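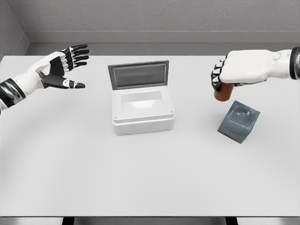

4.2 The open lid as a household position

Most of the writing on domestic storage treats a container as being in one of two states. It is open while someone is getting at the contents, and closed the rest of the time. Anyone who has lived with other people will recognise this as a description of somebody else's house. In the diaries kept for us in Widolstead, the third state, in which a lid has been left up by a person who fully intends to come back, turned out to be the ordinary condition of nearly 2,000 of the containers recorded. We call this "standing open", after a phrase used by one of our participants in a tone we have not tried to reproduce.

The term needs some care. A fruit bowl does not stand open, as it has nothing to close. A biscuit tin with its lid lost in a previous move does not stand open either, although two households argued the point with us at length. To qualify, the container must have a lid that is present and in working order, and at least one member of the household must be of the opinion that it ought to be down. The second condition does most of the work. Where everyone in a house was content for the sewing box to gape all winter, we coded it as a tray.

Hinged lids behave differently from loose ones, and the difference was larger than we had planned for. A loose lid leaves. It is set down on a chair, then on top of the fridge, and by the end of the month it has joined the pile of lids that every kitchen keeps and that fits nothing. A hinged lid stays put and goes on making its accusation. The white box in Figure 3 is of this kind, open on its hinge in the middle of a pale tabletop, with a cube-shaped block and a small cup for company. Asked to sort mixed objects of this sort into "things being used" and "things left out", participants were quick with the cups and slow with the boxes. A cup has a drinker somewhere. A box with its lid up could mean anything.

Radka Vukadinović's earlier study of shared kitchens in Lamont proposed that an open lid works as a claim on the surface beneath it. The person who opened the box has not finished, so the table is still theirs, in much the way a jacket on a chair holds the seat. Our diaries support this up to a point. Participants did leave lids up on purpose, and some were frank about it. One father of teenagers reported that a toolbox, opened before breakfast and left on the dining table, would hold the whole east end until dinner without his having to touch a tool. He described this as "getting started early".

The claim weakens with time, however, and it does so unevenly. In the first hour other members of the household tended to walk around the container. By the afternoon they had begun to put things in it. The diaries are rich on this matter. Items found in standing-open containers, and belonging to none of the categories for which the container was kept, included batteries of uncertain charge, a school permission form, half a packet of parsley seed, the good scissors, a birthday card for an aunt (unsent) and, in a cutlery box, a second and smaller cutlery box. Once a foreign object had been added, the original owner was markedly less likely to shut the lid, having now acquired a problem as well as a box.

Tamás Kiss has suggested in discussion that this accounts for the miscellaneous drawer, which would then be the natural end state of any container left open long enough. It is an attractive idea. We are less sure, as most of our households already had a miscellaneous drawer when they moved in, and several appeared to have brought it with them from the last place with the contents undisturbed.

Disagreement about lids was common and rarely about lids. When we asked participants to describe a recent dispute, they opened with the container and had usually arrived at somebody's mother by the fifth sentence. Mirjana Karagiannis, who coded the transcripts, found it necessary to add a category for disputes in which the container was closed by one party in the presence of the other, slowly. These were brief and were remembered in great detail. In three cases the diaries of both partners survive, and they agree on the hour, the room and the weather, and on nothing else.

Some allowance must be made for the houses themselves. The older terraces along Boritz Road have deep sills and narrow tables, and a box with its lid thrown back takes up nearly twice the depth it does when shut. In such rooms lids come down early for want of anywhere to put an elbow. The newer places at the top of the hill have kitchen islands, which residents spoke of with pride and which were, as far as we could establish, never clear. An island appears to license standing open on a scale the terraces could not support. One household listed five lidded containers on theirs at once and added, in the margin, "this is after tidying".

We had expected children to be the main offenders, mostly because their parents told us they were. The entries do not bear this out. Children left more containers open but also came back to them sooner, often within minutes and at a run. The long cases, the ones that went on into the following month, belonged overwhelmingly to adults with a project. Photographs to be sorted, receipts, a model ship, the parts of a lamp. Nilmini Sivakumar has observed that an adult project is seldom abandoned in so many words, and that the closing of its box is for this reason put off, sometimes through a change of curtains. We have adopted her term "deferred closure" for any lid left up longer than a month, and we retain it in the tables that follow over the objections of Ognjen Vukadinović, who felt it sounded like a bank.

Two limits should be stated. Diary keeping makes people tidy, at least for the first week, and the early entries have a scrubbed quality that fades by the time participants have stopped imagining us at the door. We left the first week out of the counts. The diaries also rely on one writer per household, and the person willing to write down the position of every lid in a house is unlikely to be the person leaving them up. The paired diaries go some way to correcting for this. They also ran to 3,000 entries between them, many of which were replies.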